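Tallonard open day, notes
April, written up the same evening
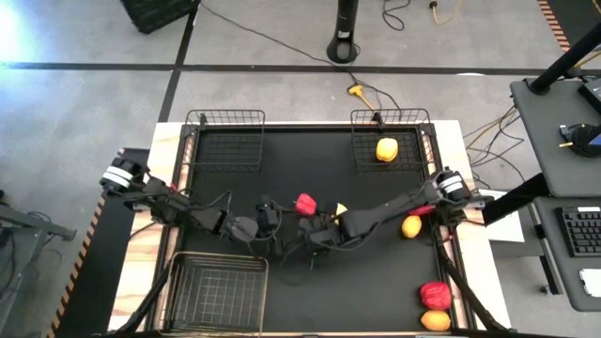 Arrived at the Cladville building at twenty past nine, before the badge printer was working, so I was let in with a sticker. The two-arm cell was the third stop on the route. I skipped the first two (a pallet wrapper and a talk) and stayed at the cell until they asked for the room back at lunch.

Luminița Hodoroagă runs it. She gave the introduction in four minutes and then took questions, a ratio I wish our own people would adopt. Task for the morning: sort mixed produce into wire baskets using both arms. Peppers, plus some oval fruit that I will call fruit, as two visitors had already disagreed over what it was. Black table surface, arms mounted at opposite sides and meeting over the middle, grippers black as well. My first question was about black grippers on a black background. She said the produce is what has to stand out, and it does. The cables are a separate matter. There is a good deal of slack near the wrists, and I would have dressed it back along the forearms before running anything in front of guests. She agreed and said the slack was left in after a joint was changed.

Control stack is called Stillareo, their own. I asked for the version and got a branch name. The policy was trained on 2884 recorded runs, all of them operated by hand. Of those, 2000 were done with the items laid out on the table more or less at random. The rest were collected later to cover cases where both arms want the same item. That second group interested me most. With two arms sharing the center there has to be some rule about who yields. In their case there is no explicit rule. The arms are driven by one policy and the yielding, when it happens, comes out of the recordings. There is a separate collision check underneath which stops both arms if the predicted clearance falls too low. She would not give me the clearance figure and I did not press.

I logged 11 complete runs. Definitions, so that I can compare with the June visit if there is one: a run starts when the operator releases the hold and ends when the table is clear or the operator stops it. Results by my own tally:

Completed with no intervention: 7
Completed after one restart: 2
Stopped by operator: 2

Both of the stopped runs ended the same way. The grippers came together at the center over a pepper, each made a small correction, then another, and they went on correcting. No contact that I could see. The operator let it continue for around 40 seconds the first time and cut it much sooner the second. I would have liked to see the first one left alone for longer.

Peppers are a poor shape to grasp. The shoulders are wide, the skin is slick, and the fingers tend to close on a slope. The successful grasps I saw were mostly across the narrow part, approached low. On one run the pepper rotated a quarter turn in the grip during the lift and was carried to the basket regardless. The baskets themselves are not fixed down. One shifted slightly when an item was set in against the side, and the next placement still landed inside, so either the baskets are being tracked or the margin is generous. Forgot to ask. Ask.

Floor around the cell is gray with black tape in a grid, hazard tape nearer the edges. I asked what the grid spacing was for and was told it predates the group. Some cables cross the walking area. I stepped over the same one all morning and would want it covered.

Brief conversation with a man from Brzozowska, who wants something similar for packing mixed vegetables and was mainly interested in rate. The cell is slow. A person would clear that table in a few seconds, and he said so. Luminița's answer was that rate had not been worked on yet, and that speeding up the present policy by simply playing it faster makes the grasps worse. He wrote that down. I think he had hoped for a number.

Lunch was sandwiches in the corridor. Left at ten to two.

To do:
Send Luminița the note on cable routing, with the sketch.
Ask whether the baskets are tracked or assumed.
Ask whether the collision check logs its near-stops, and if so whether we can have a sample.
Check our own recordings for any case where both arms reach for one item. I suspect we have hardly any.
Return the visitor sticker form, which I walked out with.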